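Working with Tableware: A Course in Everyday Kitchen Skills
Trimambridge Press, online edition, 6 December 2020

Chapter 2
Bowls: Choosing, Grouping and Putting Away

In this chapter you will

learn the names for the parts of a bowl
group a mixed set of bowls by use, size, material and pattern
plan a low shelf or riser for a bench or cupboard
start your own tableware record

Words to know: rim, wall, foot, glaze, nesting, riser, working set, strays

Bowls are a wonderful place to begin. They get used at breakfast, they hold the chopped onion, they carry soup to the table and leftovers to the fridge, and sooner or later every kitchen ends up with a mixture of them. Some came as a set, some were presents, one or two have outlived all their mates. Pull them out of the cupboard and you have a whole history of the household in front of you, and also a very good problem to practise on!

People have been sorting out their bowls for a long time. A household list made in Trimambridge in 1638 puts the "painted bolles" on one line and the plain wooden ones on another, and then gives a third line to a single cracked basin kept "for the hennes". Whoever wrote it was already doing what you will do in this chapter. They looked at what the pieces were made of, how they were decorated and what job each one did.

2.1 Getting everything out

Sorting inside a cupboard is miserable work. Things hide behind other things, and you finish with the same muddle facing a different way. Clear a table first and bring the bowls to it. Spread them out so that you can see into them. Leave stacking for later. 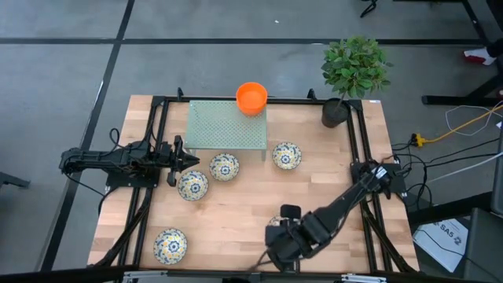
Figure 2.1 Floral-patterned ceramic bowls spread out on a butcher-block table, with an orange bowl up on the tray.

Colour jumps out first in Figure 2.1, and that happens with nearly any collection. The orange bowl is plain and bright, while the small ceramic ones are white with blue rosettes and yellow-orange flowers. You could divide them in a second without picking one up. Now try asking a different question. Which would you reach for to mix a batter? Which might hold a dip, or a spoonful of jam for the table? Colour will get you started, but the job a bowl does tells you where it ought to live.

Pick up a bowl from your own kitchen and find these parts.

Rim. The top edge. Run a finger around it and feel for chips.
Wall. The side, which may be straight, sloping or curved. A sloping wall helps bowls nest, and a straight one is kinder to a whisk.
Foot. The ring or flat area it stands on. Unglazed feet can scratch the glaze of the bowl below.
Well. The inside of the base, where the pattern is often at its prettiest and the wear shows up early.

Ceramic and plastic each have their charms. A ceramic bowl has a pleasing weight and sits still on the table, and a good glaze stays bright for decades. A plastic one is light, cheerful and forgiving of small children and tiled floors. Check the base of either kind for the maker's advice before it goes near a microwave.

2.2 Four ways to group

By use. Mixing, serving, eating, storing. Start here if the kitchen is busy.
By size. Good for deep cupboards, where big pieces can stand behind small ones.
By material. Helpful when some of your bowls chip easily and the rest can be bumped about.
By pattern. Lovely on open shelves, and handy for finding matching pieces before guests arrive.

You will usually want two of these working together. The test kitchen at the Chmielewska School of Catering groups by use first and by material second, so the plastic mixing bowls sit low and the ceramic serving bowls have a cupboard of their own. At Lultier House, a small guest house up the road, breakfast is laid out by pattern, and the cook would be heartbroken to see a striped bowl among the flowers.

Once the groups are made, look for the strays. A stray is a bowl that belongs to no group, and it deserves a kind thought before it goes in the donation box. It may be just right for keys, or pegs, or the scrap bucket's little cousin beside the chopping board.

2.3 Using height

Flat space runs out quickly, and a riser is the cheapest cure going. A riser is any low shelf that stands on a bench or inside a cupboard and gives you a second level. Wire, timber and metal are all common, and a perforated top lets air reach the underside of whatever is standing on it. Measure your tallest everyday bowl before you buy. Plenty of risers come home from the shop and turn out to be a finger's width too low.
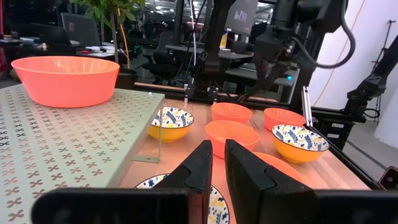 A riser works best when you decide beforehand what has earned the upper level. Many cooks give it to the bowl they use most, and others keep it for whatever is too wide to tuck in below. Large plain bowls are good candidates because a broad piece can have the space to itself and still be easy to grasp by the rim. The big coral bowl in Figure 2.2 sits on a shelf punched with small X-shaped cutouts, and the rest of the coral bowls are still down on the wood, mixed in with patterned pieces. Notice the yellow-sided bowls too. Their leaves and blossoms are on the inside, and you would miss a good deal of that decoration if they went into a tall stack. How would you arrange this collection? Sketch a plan with the riser in it and write one sentence defending your choice.

2.4 Your tableware record

Every student in this course keeps a record, and it becomes more fun as it grows. Rule up a page in your notebook with columns for name, material, size across the rim, pattern, usual job and home. "Home" means the exact shelf. Give each bowl a name you will recognise at once. "Blue sprigs, small" is much better than "Bowl C".

Tultska workbooks have the page printed ready for you at the back. Leave a little room beside each entry, and come back in March to note any chips, losses or new arrivals.

Try it: the 60-minute cupboard

Choose one cupboard at home and ask permission if it isn't yours. Empty it onto a table, wipe the shelves, group the bowls and put them back according to a plan you have drawn. Stop when the hour is up, even if some are still on the table. Write down which grouping you used and what you would change.

Before you move on to Section 2.5, have a towel, a tape measure and your notebook ready. We begin with stacking, and there will be some rattling.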